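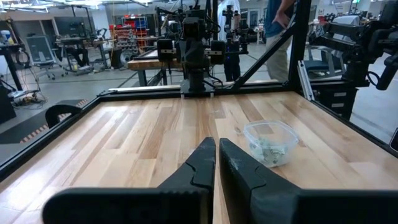 Birth certificate still in the old surname, school wants "proof of legal name"

2 min read

Pasichnyk

Our adoption order came through in November. We have the order itself, sealed and stamped, in a folder that goes wherever I go. What we don't have is the new certificate. The school in Prevville has a form with one box for "legal name" and a note saying the certificate must be attached. When I rang, the office told me the order "isn't on the list". I asked to see the list. There is a list.

Our son is 5 and has been writing the new surname on everything he owns, including the fridge. I would rather not have his coat peg say something else. Has anyone got a school to accept the order on its own? And is it worth paying for the faster certificate?

Drivedley

We had the same with our two. Don't argue with the front desk, they only have the list. Write to the head, enclose a copy of the order (a copy! never let the real one out of the house) and ask for the new name to be used day to day while the certificate is on its way. Ours said yes by return. The official record took longer to catch up, and for a while the register had one name and the dinner money another, which bothered me a good deal more than it bothered the children.

On the faster one, I paid, and it did come sooner. Before you pay, check that the court has passed the details on. Ours hadn't, so for some 20 days I was paying extra to hurry up an empty tray. Order two copies while you're at it. The passport people will want one and keep it for ages.

Patix

just put the new name on the form and see if they notice. ours didn't

Posted 6/13/20
833 views
19 comments
Share

Related
Telling grandparents about the name change
Keeping a birth name as a middle name
Letterbox contact: what do you write the first time?
Passport before the new certificate arrives
Celebration hearing, do we have to dress up?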